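**Hand-held grippers: buy the second pair now or wait for December?**

**marble_top** wrote:
We have 1724 to spend before the budget closes, and a quote from Welteck for another pair of hand-held grippers at 501 each, marker cubes included. The job is artificial flowers, and my wrists have opinions.

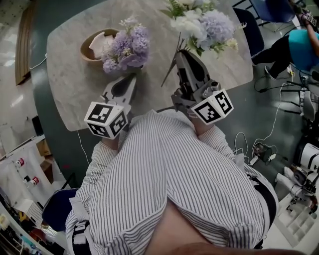

The quote is good for 10 days. Do I sign, or wait for the December price list like a grown-up?

**ponudville_pete** wrote:
Sign. Waiting for December is how we got 8 months of no grippers and a very nice spreadsheet.

**cablewrangler** wrote:
Disagree. What are the fingers like on thin stuff? If they can't hold a stem you're buying two more of the same problem. Jakbridge sells softer pads separately.

**marble_top** wrote:
Fair. Stem, as requested:

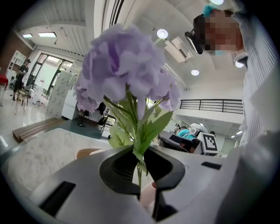 *Both fingers on the hydrangea-ish one.*

**cablewrangler** wrote:
OK, that's a better grip than I expected. I'd still get one spare, not two. Put the rest into cables and power strips, which never make it into anyone's budget and always end up on the floor.

**ponudville_pete** wrote:
One spare means you own three. Try running two people on three grippers and tell me who gets the odd one.

**marble_top** wrote:
The person who wrote the budget, obviously.

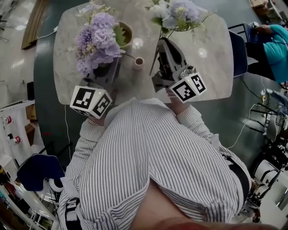 I've asked Welteck what one costs without the cubes, and whether shipping is extra. Also asked if the Chmielewska cases fit, as ours currently travel in a tote bag.

**cablewrangler** wrote:
Shipping is always extra.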